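Wednesday, a bit after 4 in the afternoon, August and it feels like it

Second go at the walnut ink today, and I'm much happier than I was with the first. Quick recap for whoever picks this up after me: the Merkside husks went into the big enamel pot with rainwater, simmered low all morning, then sat with the lid on over lunch. I kept my hands off it this time! Last batch I kept poking and topping it up and ended up with weak tea.

Strained through the old pillowcase, then again through coffee filters (slow, slow, slow – start this before you make your own coffee, not after). I got 598 ml out of it, which is less than I wanted, but the color is so much deeper. It goes down a warm gray-brown and then browns up as it sits on the page. I put swatches on three papers. The Lernia cotton takes it beautifully, the cheap sketch pad feathers like crazy, and the Bermúdez laid is somewhere between the two, with a bit of a halo on the heavy strokes.

Gum arabic: I started with the amount on the recipe card and it was still too runny for a dip pen, big blobs at the start of every line. I went up a little at a time and stopped at 73 drops of the stock solution for the whole batch. I was counting out loud like a crazy person and lost my place once, so give or take one. Flow is good now. The broad nib is lovely with it, the fine one skips on upstrokes, but that nib has been grumpy with everything lately so I'm not blaming the ink yet.

Clove oil went in last, just a few drops in each bottle. The whole room smells like a ham. The July bottle without clove has a gray skin on it and I've poured it out. Please don't skip the clove.

Still bugging me: the iron version. I put a pinch of ferrous sulfate in a little jar of the new stuff and it went nearly black right away, gorgeous, but there's sludge at the bottom already. Maybe too much iron, maybe I should have let it cool all the way first. I'll leave it alone overnight and see if the top is clear enough to pour off. If it is I'd like to try it on the Eno labels, which want something darker than plain walnut anyway.

Things to do:
Swatches in the south window, half covered with card, check them at the end of the month
More coffee filters
Relabel the shelf, the masking tape is falling off everything
Try the husks again in a second pot of water before they go on the compost, I bet there's a pale wash left in them

The paper order came in at 3,439 sheets, by the way, and it's all under the stairs, so watch your shins.
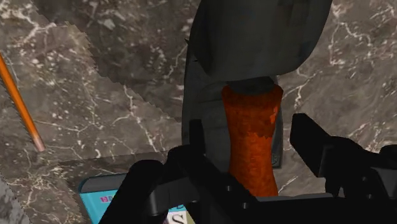
One more thing on the second pot – if it comes out really pale, don't boil it down hard to fix it. I did that with the onion skins last year and it went muddy and scorched on the bottom. Low heat, lid off, and go do something else for a while. I'd rather have a light wash that stays clean, and there's plenty of dark ink in the bottles already.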